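The **Arruda Tabletop Challenge** is a student robotics competition in which teams teach a machine to handle small household objects on a flat work surface. It is organized by the Arruda Technical Institute in Flemumitz and is open to secondary school clubs and first-year college students. Unlike driving or combat contests, it has no arena and no contact between machines. Teams are scored on how well a trained controller repeats short tasks that a person has first carried out by hand.

## Background

The competition grew out of an elective course at the institute called Manual Tasks for Machines. In the first two years of the course, students wrote fixed sequences of arm positions and tested them against objects placed on taped marks. The sequences worked only when every object was on its mark. A bowl moved by the width of a finger was enough to make the arm close on air.

The course was then rewritten around learning from demonstration. Students record themselves doing a task many times, with the starting positions changed between attempts, and use the recordings to train a controller. The end-of-term test for the rewritten course was opened to outside clubs the following year and became the first Challenge. A club from Javonton took part in that first event and has entered every one since.

## Format

The season has three stages: recording, training and the table round. Recording begins in August and lasts until the submission date set by the institute. Training takes place at the team's own site or, for teams without suitable computers, on shared machines at the institute. The table round is held on a Friday in the institute's main workshop, with the first team called at 9 a.m.

A team may have up to six members. Each team must name one member as recorder, one as log keeper and one as table lead. The same student may not hold two of these positions in the same stage. An adult adviser may be in the room during recording but may not perform demonstrations or edit files.

Each task is limited to 40 seconds at the table round. There are 18 tasks on the published list, and teams learn which ones they will be given on the morning of the event. Most involve picking up an object, placing one object in another, or turning an object over. Earlier lists included folding a cloth, but this was dropped after judges could not agree on what counted as a completed fold.

## Recording

Demonstrations are made at an ordinary table. The recorder performs the task with both hands while the position of each hand is logged together with a view of the work area. Teams choose their own tracking equipment, and many use controllers from consumer VR sets.

Most clubs hold recording sessions after class, in whatever room is free. The rules say little about the room itself, but they require the tabletop to be level and a single plain color. Both hands must start and finish flat on the surface. An attempt in which an object falls to the floor is kept and labeled as failed.
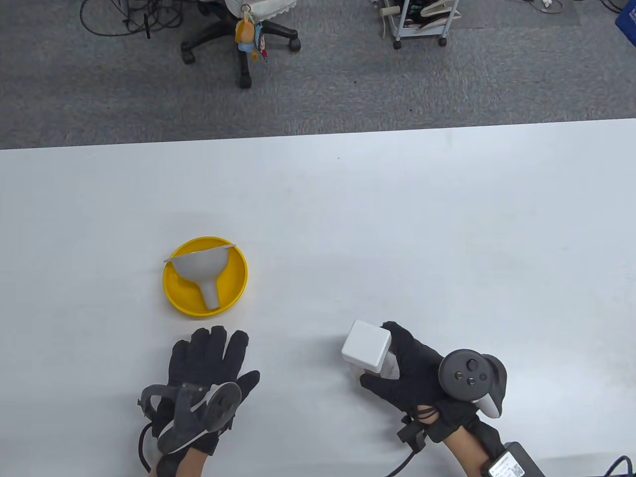 *5 min read*

With controllers strapped to the backs of the gloved hands, the fingers are left free to close around an object such as a cube. This is the usual arrangement for tasks from the pick-and-place group. The rules allow gloves of any dark fabric, provided both are the same color. Cables may run from the wrists as long as they stay clear of the objects being handled.

The object set is deliberately plain. It includes cubes, shallow bowls, funnels, cups and short lengths of pipe. Funnels are regarded as the hardest of the standard objects. A funnel lying on its side in a bowl can settle at many different angles, and a controller trained on only one or two of them will often reach for the wrong end. Teams are advised to record funnel tasks in both directions, with the spout toward the recorder and away.

The minimum submission is 80 accepted demonstrations per team, spread over at least four tasks. There is no maximum. In the most recent season the entries came to 2245 demonstrations in total, which the institute keeps as a shared set for use in the course.

## Logs and review

Every recording session has a written log. The log keeper notes the task, the starting layout, who wore the gloves and anything that interrupted the attempt. Logs are submitted with the recordings and count for part of the score. A team whose logs do not match its files can lose points even if its controller performs well on the table.

Before training, each team exchanges a sample of its recordings with another team for review. Reviewers look for attempts that start too early, hands that leave the view, and labels that do not match the outcome. The review stage was added at the request of the Javonton club, which had spent most of one season training on files with the left and right hands swapped.

## Scoring

At the table round, a team is given six tasks and makes three attempts at each. Judges award points for:

- completing the task within the time limit
- leaving other objects on the table undisturbed
- releasing the object cleanly
- the quality of the session logs

Speed is used only to break ties. A table lead may stop an attempt at any time by calling "hold," and a stopped attempt scores zero – but it carries no penalty, unlike one that ends with the arm striking the table.

All teams use the same arm, a bench model supplied by Stovosa, a workshop equipment firm in Flemumitz. Teams may bring their own gripper pads but may not change the arm itself. Each team has one practice period with the arm before the judged attempts begin.

## Use in teaching

The institute continues to run the elective alongside the competition. Students in the course do not have to enter, though their final project uses the same task list and log form. Several clubs have also taken up the log form for work outside the Challenge.

A shorter version for younger students uses only cubes and bowls. It has no training stage. Teams submit recordings and logs, and both are judged on consistency.

## See also

- Learning from demonstration
- Teleoperation
- Educational robotics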